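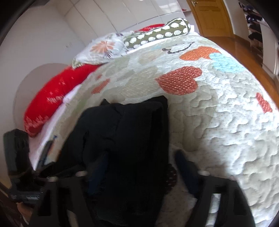 **Unit 4: Tenant unions and the rent strike**
Political Organizing, Thursday section. Instructor: Ketsara Mahawong

Reading for this unit: Samran Jitpraphai, *The Kutlow Withholding*, chapters 2 and 5. Chapter 3 is optional and covers the city's housing code in more detail than we need.

## 1. Terms

**Tenant association.** A body of renters in one building or under one landlord. It may or may not have bylaws.

**Tenant union.** A body that takes members across buildings and landlords. Some unions admit associations as chapters; others enroll individuals only. Jitpraphai uses "union" for both, so check the context when you cite him.

**Rent strike.** Coordinated withholding of rent by members who state a demand. Falling behind for lack of money is arrears. A strike may include tenants already in arrears, and most do.

**Escrow.** Rent paid into a separate account while the dispute is open. Whether this protects a tenant from eviction depends on state law.

## 2. The problem of numbers

A landlord can file against one tenant cheaply. Filing against many at once costs more and draws attention, but this holds only if the strikers stay together. Each tenant therefore has to judge what the neighbors will do before deciding.

Organizers handle this in two ways:

- **Conditional pledge.** Tenants sign a card that takes effect only when a set number have signed. At Skernwood the threshold was 40 households.
- **Staged action.** The group starts with a lower-risk step, such as a joint repair letter, and uses turnout to measure support.

The pledge protects early signers. Its weakness is delay: cards signed in the first month may be stale by the time the threshold is met. Tenants move, or settle on their own.

## 3. Case comparison

| | Skernwood | Stimwood |
|---|---|---|
| Owner | Wattanapong Holdings | Several small owners |
| Main demand | Heat and hot water | Limit on increases |
| Method | Conditional pledge | Repair letter, then strike |
| Floor captains | 2 per building | None |
| Result | Written agreement | Separate settlements |

Jitpraphai puts the Stimwood result down to divided ownership. With no single party across the table, each owner could make a private offer. He gives less weight to the lack of floor captains. Compare his pages on the June meetings, where word of the first offer took days to reach the upper floors – a point he reports and then drops.

## 4. For discussion

1. Does a demand for repairs hold a group together better than a demand over price? Use both cases.
2. Who should be able to end a strike: all members, or only those withholding?
3. Mahawong's lecture treated escrow as a tactical choice. Find one passage in chapter 5 that treats it as a duty to other members.

Response paper: 2 pages, on question 1 or 2. Cite by chapter and page.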